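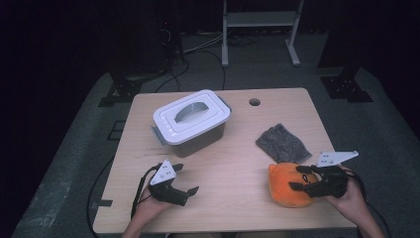 Ondbridge, April

Frequently asked questions about storing winter clothes

Members of the Ondbridge lending closet ask us the same things every spring, when the coats come back and the heavy sweaters go away. The answers were put together by Lleucu Yorath and Jhun Lagman and cover clothes you keep at home as well as items on loan from us.

Do I have to wash everything first?

Yes. Moth larvae feed on wool, but they go for sweat, skin and food stains too, and a sweater worn only once can carry enough to draw them. Stains you can't see in April are often yellow by October. If the label says dry clean only, take it in before you pack it.

How dry is dry?

Drier than you think. Thick ribbing at cuffs and collars holds water long after the rest feels fine. Leave knits flat on a rack for a full day after they seem ready, and turn them once.

Box, bag or drawer?

A plastic box with a lid that latches is good for most homes. It keeps out dust and insects, and it stacks. Cotton bags are better for down coats, which should not be squeezed for months. A drawer is fine if you open it often.

Are vacuum bags safe?

For acrylic and polyester, yes. We don't use them for wool or down. Jhun tried one on a down jacket from the loan rack and it never got its loft back.

What about socks, gloves and hats?

Put them in last, on top, so you can reach them during a cold week in May. Pair the gloves before you pack. We get a lot of single gloves back and can't always match them.

Does cedar work?

A little. Fresh cedar may put off young larvae in a closed box, but it does nothing to adult moths and fades within a season or two. Sand it lightly to bring the smell back. Don't let the wood touch pale fabric – the oil can mark it.

I found a hole. Is everything ruined?

Probably not. Take everything out, shake it outdoors and look along the seams. Seal the wool items in a plastic bag and freeze them for 9 days, then wash or clean them as usual. Vacuum the shelf, the corners and the baseboard. Small holes can be darned at the repair table, which Aino Lappalainen runs on Tuesday evenings.

Can I store boxes in the attic or basement?

Only if the space stays dry and doesn't get very hot. Under a bed is usually better. If a basement is all you have, keep the boxes off the floor and check them in July.

When are loan coats due back?

By the end of April. Late returns can go through the hatch on the Barrios side of the building at any hour. Please tie the tag to the zipper, not the pocket.

My tag number is missing. What now?

Leave a note with your name and a short description of the coat. Tags run up to 824 this year, and we can usually find the right one from the loan book.

Do you take donations in summer?

We take adult coats and children's snow pants all year. Boots start again in September.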